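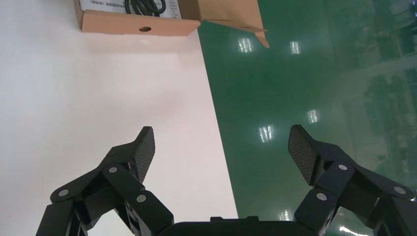
Bogdan Ilie

カテゴリー:言語と知覚/論文本文 読了時間:8分

3. 暗色表面の質感語彙:調査の方法と結果

3.1 問題の限定

前節で整理したとおり、色彩語彙の研究は有彩色の範疇境界を中心に進められ、無彩色、とりわけ明度の低い領域は周辺的に扱われてきた。黒はどの言語でも基本色彩語に含まれることが多く、境界の揺れが小さいとみなされてきたためである。しかし製品目録、修理記録、収蔵品台帳のように物の外観を文字で残す文書では、「黒」の一語で記述が完結する例は少ない。書き手は「つや消しの」「炭のような」「灰がかった」「織り目のある」といった修飾を重ね、同じ明度帯にある面どうしを区別している。本節で質感語彙と呼ぶのは、この修飾部分に現れる語句の総体である。

区別の必要は、一つの対象の中に複数の暗色面が隣り合う場合に高まる。図1では、つや消しの黒い板状の部分と、細かい菱形の地模様をもつ濃い灰色の面とが近接している。両者を色名だけで書き分けるなら「黒」と「濃灰色」となるが、地模様は色名からは復元できない。地模様を書き分けるには、編みや織りの語、加工法の語、あるいは既知の材料への比喩のいずれかに頼ることになる。どの手段が選ばれるかは書き手の職業的背景に左右されると予想される。本節の調査はこの予想を検討するために行った。

図1 つや消しの黒い面と、細かい菱形の地模様をもつ濃灰色の面。

なお、本節では材料の同定そのものは扱わない。「炭素繊維のような」という記述が材料についての判断なのか外観についての比喩なのかは、文面だけでは決められないことが多い。この曖昧さは3.4で改めて取り上げる。

3.2 資料と手続き

分析した資料は、台帳資料と産出資料の二種である。

台帳資料は、家具金物を扱うJoswood、照明器具の部品を扱うFlerketar、工具を扱うGörtzの三社から提供を受けた社内目録の説明文である。いずれも販売用の文案に直される前の段階のもので、担当者が現物を手元に置いて書いた短文からなる。販売用の文案を避けたのは、語の選択に訴求上の配慮が混入し、外観の区別という機能が見えにくくなるためである。抽出にあたっては、「黒」「墨」「炭」「濃灰」またはこれらを含む複合語が現れる文をすべて採り、対象が塗料や顔料の名称である文を除いた。

産出資料は、Grusuvholmの研修施設で6月に実施した記述課題から得た。参加者は64名で、全員が日本語を第一言語とし、業務で物品の外観記述を行った経験の有無によって二群に分けた。課題では暗色の表面標本を1点ずつ机上に置き、標本を見ていない同僚が他の標本と取り違えないように書くことを求めた。字数は制限せず、標本に触れることは禁じた。触覚を排したのは、「ざらつく」「すべる」などの語が視覚に基づく推測として使われるのか、触った結果として使われるのかを分離するためである。

課題は同じ参加者に対して2回行った。1回目は標本を単独で示し、2回目は明度の近い別の標本を隣に置いた。並置の有無による語の増減を見ることが目的であり、標本の呈示順は参加者ごとに変えた。1回目の記述は2回目の開始前に回収し、参照できないようにした。照明は天井の拡散光に統一し、窓の遮光幕は終始閉じた。暗色面の見え方は鏡面反射の有無で大きく変わるので、標本と参加者の位置関係も机上の目印で固定した。

語句の切り出しと分類は、調査の目的を知らされていない2名が独立に行った。分類が一致しなかった語句は協議で決定し、協議後も決まらないものは「未分類」として以下の集計から外した。活用形と表記の違いはまとめ、「艶消し」「つや消し」「ツヤ消し」は同一の語とした。「マット」は意味が近いが、使用者の分布が異なる可能性を考え、別の語として扱った。

3.3 結果

産出資料から得られた質感語句は、表記を統一したのち55種となった。これらは、光沢に関する語句、地模様に関する語句、比喩による語句、加工法に関する語句の四類に分かれる。

光沢に関する語句は両群に共通して頻出し、並置の影響をほとんど受けなかった。「つや消し」「光らない」「鈍い」などがこれにあたる。記述の中での位置も安定しており、色名の直前に置かれる例が大半を占めた。光沢の記述は、対比の必要がない場合にも半ば自動的に付け加えられるとみてよい。ただし「鈍い」は、光沢の弱さを指す用法と色の濁りを指す用法とが混在し、分類者の判断が分かれた語の一つである。

地模様に関する語句は、並置によって明らかに増加した。単独呈示では「黒い板」とだけ書かれた標本が、並置後には「細かい菱形が並んだ黒っぽい板」と書かれるといった変化が典型である。増加は未経験者の群で著しく、経験者の群では単独呈示の段階ですでに地模様が書かれていた。経験者は目の前にない対比項を想定して書いていると解釈できる。課題後の聞き取りでも、経験者の一人は「隣に何が来るか分からないので、先に書いておく」と述べている。

比喩による語句は個人差が大きい。ある標本に対して「炭」「石板」「自動車の内装」「畳の裏」が併存し、群としての傾向は見いだしにくかった。同じ参加者の中でも、2回の課題で別の比喩が用いられた例がある。比喩が二つ以上重ねられた記述では、後に置かれたもののほうが具体的な物を指す傾向があった。前の比喩が色を、後の比喩が地模様を受け持つという分担がうかがえる例もあるが、逆の例も含まれており、一般化は控える。

加工法に関する語句は、経験者の群にほぼ限られた。「ローレット」「梨地」「ヘアライン」が代表的である。これらは一語で模様の形状と配列を同時に伝えるため、記述全体は短くなる。一方、加工の事実がない面に対しても外観の類似だけで使われることがあり、「ローレット状」「梨地風」のように「状」「風」を伴う形と伴わない形とが混在した。同一の書き手が、ある標本には「状」を付け、別の標本には付けないという揺れも見られる。

台帳資料の傾向は、経験者の産出資料とおおむね一致した。ただし三社の間には慣習の差がある。Görtzの目録では加工法の語が色名より前に置かれ、色名が省かれる文も珍しくない。工具では把持部の地模様が品番の区別に関わり、色は共通であることが多いという事情が反映していると考えられる。Joswoodの目録では光沢の語が必須の項目に近く、地模様の語は付いても文末の補足にとどまる。Flerketarの目録はその中間にあり、担当者による差が会社としての傾向を上回った。

3.4 「のような」の扱い

分類の過程で最も問題となったのは、材料名を含む比喩である。「炭素繊維のような模様」という記述を例にとると、少なくとも三通りの読みが成り立つ。第一は、面が実際に炭素繊維を含む材料からなると書き手が考え、断定を避けて「のような」を添えたとする読みである。第二は、材料については何も述べず、斜めに交差する細かな模様だけを指したとする読みである。第三は、別の材料の面に炭素繊維風の模様が付けられているという、模倣の指摘としての読みである。

聞き取りによれば、未経験者の多くは第二の読みに沿って書いていた。経験者は第一と第三に分かれ、どちらの意図であるかを文面に残していなかった。台帳の読み手がこれを取り違えれば、外観の記述が材料の記録として引き継がれるおそれがある。Joswoodの担当者からは、目録の転記を重ねるうちに「のような」が落ち、材料欄に移された事例が実際に報告されている。

この問題に対しては、材料名による比喩を禁じるという対処も考えられる。しかし産出資料を見るかぎり、比喩を除いた記述は長くなり、模様の向きや細かさに関する情報も減る傾向があった。禁止の効果は、誤読の減少と情報の損失とを合わせて評価しなければならない。本稿では、材料名を含む語句を外観欄に限って認め、「風」または「状」の付加を必須とする書式を暫定案とする。「のような」を採らないのは、連体修飾が長くなったときに係り先が不明になりやすいためである。

3.5 方法上の制約

触覚の排除は語の由来を分離する点で有効であったが、実務の条件からは離れている。台帳の担当者は通常、現物を手に取り、傾けながら書く。面を傾ければ地模様の見え方は変わり、正面からは平滑に見えた面に凹凸が認められることもある。視点を固定した本課題では、この種の発見に伴う書き直しを捉えられない。

標本がいずれも平面であったことも制約となる。曲面や、複数の部材がピンで連結された対象では、同じ色の面が向きによって異なる明るさに見え、書き手はそれを色の違いとして書くか、陰影として無視するかを選ばなければならない。台帳資料には「黒(一部濃灰)」という記述が散見されるが、それが塗り分けを指すのか見えの差を指すのかは文面から判定できなかった。これらは集計に含めたものの、地模様の語句との共起分析からは除いている。

また、分類者が2名であったため、不一致の原因が語の曖昧さにあるのか分類者の癖にあるのかを十分に切り分けられない。未分類とした語句には「もさっとした」「締まった」など、光沢と地模様のどちらにも関わりうる語が含まれる。これらの語の扱いについては、次節で並置条件の記述を対象に検討する。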